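Frequently Asked Questions — Mivirthorpe Pottery Studio

Do I need any experience to sign up?

Not a bit! Most of the folks in our beginner class have never touched clay before, and a good many of them come in a little nervous about the wheel. Mei Villanueva teaches the first session nice and slow, and she'll happily sit beside you for as long as it takes you to get your clay centered (it took me most of a winter, so please don't fret).

What should I wear?

Something you don't mind getting muddy, with sleeves that push up and stay up. Short fingernails help a lot. We have aprons on the hooks by the door, and you're welcome to bring an old towel from home — you'll be glad of it.

How long until I can take my pieces home?

Plan on 4 weeks from the day you make them. Pots have to dry all the way through before the first firing, then they get glazed and go back in the kiln, and Wekesa Ondieki likes to wait for a full load before he fires.
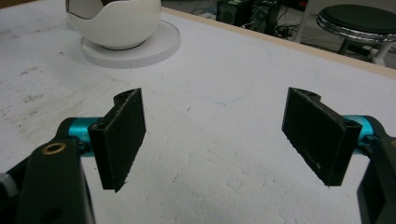

If you're making something as a gift, do tell us early. For the holidays, anything finished by the end of October is a pretty safe bet.

Can I use my mug in the dishwasher?

Yes, as long as you used our regular studio glazes. The ones on the top shelf are for decorative pieces only, so please check the label or just ask one of us.

How much does the beginner course cost?

It's $129, and that covers your first bag of clay, glazes, both firings and use of the studio tools.

What if I miss a class?

Life happens, and we understand. Call or drop us a note and we'll find you a seat in another group that same month if there's a wheel free.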